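Feb 13, 2026
Bench notes, Vamusis gripper, gap estimation from the hand camera

Kettle's on, so I'll get this down while it's fresh, and apologies in advance to whoever reads it for the length. I always mean to write half a page.

Picking up where the last entry left off: we want the opening between the two fingers from the hand camera alone, with no encoder in the loop. The Stallmont people have been asking for it because their handheld tools don't all carry an encoder, and the ones that do drift apart after a few weeks of being knocked about. The method so far is the simple one. Find the inner edge of each finger, take the distance between them in pixels, and look it up against a curve we made with the feeler blocks. It works nicely over the gray cutting mat and always has. What I wanted to know today was how it gets on over a real tabletop, with grain and a bit of shine, and nothing at all in the jaws.

I did the calibration again first, as the camera mount had been off for cleaning and I didn't trust it. Took most of the morning, which felt slow, but I would sooner do it twice than argue with a bad curve later. The new one sits very close to the old one in the middle of the range and wanders off a little at the wide end. I've kept both files in the Trulell folder with the old one marked as such. Please don't tidy it away!

Then on to the wood. I recorded 912 stills, fingers open at different widths, moving the tool slowly over the table and tilting it a bit as a person would in ordinary use. No objects. I kept the room lights as they were and left the blinds alone, so the glare would land where it liked. 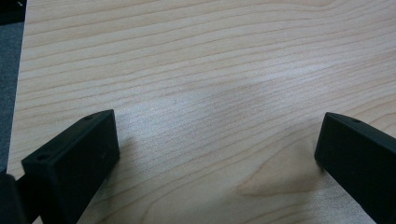
The first pass went better than I had feared. The fingers are so much darker than the table that a plain threshold finds them nearly every time, and I felt a bit silly for having spent last week on the fancier edge finder. Where it slips is the shadow beside the inner face. It's soft and gray and has no proper border, and the threshold will sometimes take a bite of it and call it finger. That makes the gap come out too small, always in the same direction, so at least it's an honest sort of error that we can go after.

I had expected the grain to be the trouble and it mostly wasn't. Long straight grain is fine, the detector walks right past it. The arched figure, where the lines bunch up and come to a point, gave a false edge now and then when it fell inside the gap, but only with the fancier edge finder, which likes any line it can get. The threshold didn't care. There's a lesson in there for me, I suppose, about trying the dull thing first.

Glare was the one I couldn't settle. A wide soft bright patch on the table away from the fingers does no harm that I can find. When it slid across onto the top strip of a finger, though, the black lifted enough that the edge moved inward. I've set 11 of these aside in their own folder so we can look at them together. I'd be glad of a second opinion on whether it's the plastic or the exposure, because I went back and forth and ended up no wiser.

Things I tried for the shadow, in the order I tried them:

Lower threshold. Helps with the shadow, then starts losing finger wherever the face catches light. Not a trade I like.

Using the little holes on the top strips as markers. Lovely idea on paper, since they don't move relative to the finger and a shadow on the table can't touch them. The snag is that at some widths one of them goes out of view, and a method that quits when you open the hand wide isn't much of a method. Still worth having as a check when they're all there.

Fitting a straight line to the inner vertical edge and throwing out points that disagree with it. This was the winner. The shadow's outline is blurry and uneven and the finger's is straight, so the fit pulls itself back to the right place. Almost all of the shadow mistakes went away with this one change, and it costs next to nothing to run.

So the line fit goes in, on top of the plain threshold, and the fancier edge finder comes out. I've left the code for it on the branch in case somebody has a use for it.

One worry I'd like to leave with whoever has the bench next. All of this is pale wood. Black fingers on a light table is about as kind a test as you could ask for, and I don't want us writing to Assunção with cheerful numbers that fall over the minute someone works on a dark bench. We have the dark laminate offcut under the sink and I think there's a piece of black rubber matting in the long drawer. I'd run both before anything gets sent.

To do:
- repeat on the dark laminate and the rubber, same widths, same slow tilt
- go through the glare folder with fixed exposure
- redo the wide end of the curve with 2 extra blocks, it's too sparse there
- put the hole check in as a warning only, it shouldn't change the number
- order more of the thin double-sided tape, we're down to the end of the roll

The draft for the write-up is due in June, so there's time to do the dark surfaces properly. Camera battery is on the charger by the window and the feeler blocks are back in their tin, in order, smallest on the left.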